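How to Prepare a Household Inventory for a Small Estate

When someone dies and leaves a modest estate, the court will usually want a list of what they owned. Real estate and bank accounts are easy to write down. Personal belongings take longer, and this is where most families get stuck.

Start with one room. Write the name of the room at the top of a page and list each item worth more than the minimum your court clerk gives you. Below that amount you can normally group things together, for example "kitchenware, one lot" or "toiletries and personal care items, one lot." Check the local form first, as a few counties want separate lines for jewelry, firearms and vehicles whatever their value.

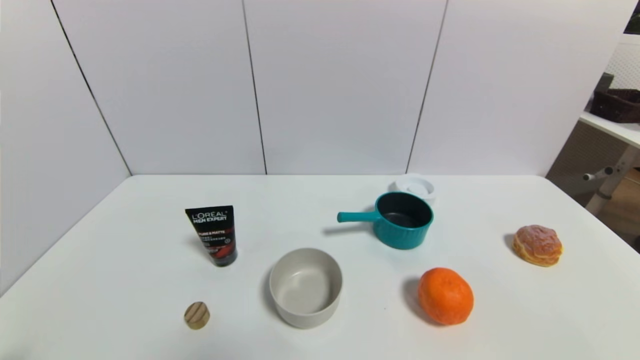

Next, put a value on each line. The figure you need is fair market value on the date of death — what a buyer would have paid that day, secondhand. The price on the original receipt doesn't count. For furniture and tools, look at completed sales of similar items and keep a printout. In the Fragkou estate the whole contents of a two-bedroom house came to $771 on this basis, and the inventory ran to 118 lines. Half of those lines could have been grouped.

Get an appraiser for art, coins, antiques and anything a relative has already argued over. Ask for the report in writing, signed and dated.

Then deal with items that don't belong in the estate:

Property held jointly with right of survivorship
Things borrowed or rented, such as medical equipment
Gifts completed before death

Keep these on a separate sheet with the name of the owner. Don't let anyone take them until you have a signed receipt.

Finally, copy your list onto the court form, total each section and sign where the form tells you to. Make 4 copies. File the original with the clerk and keep one set with your own records until the estate is closed.

Areti Michailidis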